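Teleop data for table clearing: how messy do you let it get?

ademir_l
Posts: 224

Started a new round of collection on the two-arm table setup and I want to check my thinking before I spend another two weeks on it.

The task is clearing up after a meal. Plates and trays are on the table in some arrangement, there is leftover stuff on them, and the arms have to pick small items off the trays, move the dishes to one side, and stack what can be stacked. One operator drives both arms with leader arms. Fixed camera looking down on the workspace plus one on each wrist. Episodes run 40 seconds if the operator is good and a lot longer if not.

The first batch was all clean dishes. Dry table, everything laid out with gaps between. I have 459 episodes of that. The policy trained on it does fine on clean dishes with gaps and falls apart on anything else. If one plate leans on the edge of a tray, the arm goes for the wrong rim and pushes the whole thing across the table.

So for the second batch I changed the setup. Dishes touching, a plate resting on a tray, spills, bits of food.

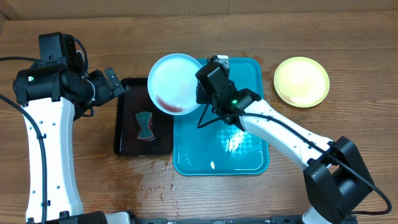 My question is about ratio. I don't want to throw away the 459 clean ones, but I also don't want them to drown out the new data. I have 30 messy episodes so far. I could weight them up in training, or I could just keep collecting until the numbers are closer. Collecting is slow because every reset takes longer than the episode.

Second question is about water. Do you keep it in? It moves between episodes and the reflections change every time somebody walks past the window.

----

Numell_Apolline
Posts: 1,340

Keep the water. If it's going to be there when the thing runs, it should be there in the data.

On ratio, I would not weight up 30 episodes. You'll be showing the model the same 30 spills over and over and it will memorize where they are. We tried that on a drawer task in August. Training loss looked great and it was useless on a drawer with different contents. Collect more.

How many starting arrangements are in those 30? If the operator sets up the dishes by hand you probably have five or six arrangements repeated without knowing it. People put things back where they were.

----

ademir_l

Went back and looked. You're right, mostly. The two trays are side by side in nearly all of them. The plates move around more, but the trays stay in the same places because that's where both arms reach comfortably.

----

cleiton.f
Posts: 87

I'll disagree with Apolline on the water, or at least on doing it now.

You changed too many things at once. Overlapping dishes is a geometry problem. Liquid and glare is a vision problem. If the next policy fails you won't know which one did it. I'd do 40 episodes of dry dishes with overlaps, train, test, and then add the wet stuff.

Also, a wet plate slides differently under a gripper finger. Your operator learns to compensate for that without thinking, and then the demos have a strange little push in them that makes no sense on a dry plate.

----

Numell_Apolline

That little push is what you want it to learn, though. And he isn't writing a paper, he wants a robot that clears a table. Splitting it into stages means he collects everything twice.

----

cleiton.f

He collects it once, in two parts. The dry overlap episodes still go in the final set. Nothing is wasted.

I'm not against wet data. I'm against not knowing what broke.

----

hdufour
Posts: 512

Some practical things from running a similar station, in no particular order.

Draw the start positions before the session, on paper or with a script. We use a script that picks positions and angles for each dish and prints a sheet. The operator sets the table from the sheet. It's annoying and everyone complains about it, but our spread of starting states got much wider in a week.

Put the trays in uncomfortable places on purpose. If one arm can't reach, fine, the other one does it, or they hand over. If you only collect where it's comfortable then you have a policy for the middle of the table.

Vary the dishes. Two trays and two plates is not enough. Go to a thrift store. Dark glossy ones are worth having because the wrist cameras hate them.

Log spills as a tag on the episode. Just "dry", "wet", "food". Then you and Cleiton can both be happy, because you can train on any subset later and compare. You don't have to decide today.

Wipe the grippers between episodes. Sauce on the pads changes the grip and it builds up slowly, so you don't notice until you're dropping things.

----

ademir_l

The tags are a good idea and I feel dumb for not having them. I'll go back through the 30 and add them by hand.

What do you do with failed grasps? For small items on the trays my operator misses the first time maybe one try in four, then gets it on the second. I've been keeping those.

----

hdufour

Keep them if the retry is clean: miss, back off, look, try again. That's recovery behavior and you want it. Cut the ones where the operator pokes at it for ten seconds or drags the item to the rim and flips it out. Those teach poking.

----

anselmo_med
Posts: 31

We cut all misses at first and regretted it. The policy would miss, and then it had never seen a closed empty gripper over a tray, so it just carried on to the drop spot and opened over nothing. Very confident about it too.

We put the misses back in and it started retrying. Not every time, but enough.

----

cleiton.f

Same experience here. I'd also look at idle time. With two arms and one operator, one arm is often parked while the other works. If the parked arm just hovers over a tray with a bit of hand shake in it, the model learns the shake. Get the operator to park it in the same spot every time.

----

Numell_Apolline

I'd go further and say don't park it at all if you can help it. Have it steady the dish while the other one picks. Otherwise why have two arms.

----

cleiton.f

Because most operators can't do two different things with two hands for a four-hour shift. Mine can for the first hour. After that the left arm might as well be switched off.

----

hdufour

Short sessions fix that. We switch people out often and the late-shift episodes got noticeably better. There's a Dolard thread on operator fatigue somewhere on this board that has a decent schedule in it.

----

ademir_l

OK, here is the plan, tell me if it's bad.

Tag everything dry / wet / food. Starting sheets from a script, trays included. Next block is overlaps, half dry and half wet, shuffled so the operator doesn't get used to one. More dishes. Keep clean retries. Fixed park position, but steadying the dish is allowed and encouraged when it makes sense. Shorter sessions.

No extra weighting until I have a few hundred messy ones.

I'm going to tape paper over the window too. I know that's cheating a little.

----

Numell_Apolline

Don't cover the window.

----

cleiton.f

Cover the window for half of them and tag it.

----

ademir_l

Fine. Half.

----

Thread marked as answered 2025-10-17. Replies closed, comments open.

Comments

sedo_user: How long does one reset take you with wet dishes? Ours is close to two minutes and that is with a second person setting the table.

ademir_l: Similar, when I'm alone. Wiping down is most of it. I've started doing several wet episodes in a row without drying the table between them, just moving the dishes.

tk_bench: Be careful with that, the tags should say it's leftover water and not a fresh spill. We mixed them up and couldn't sort them afterward.

anselmo_med: Would be interested in results on the dry subset alone, if you end up training it.

Related threads

Operator fatigue and session length (Dolard station notes)
Leader arm drift after a long shift, how often do you recalibrate
Sarpong gripper pads: cleaning and replacement
Wrist camera exposure on dark glossy objects
Printing randomized start sheets, script attached
When do you stop collecting and start training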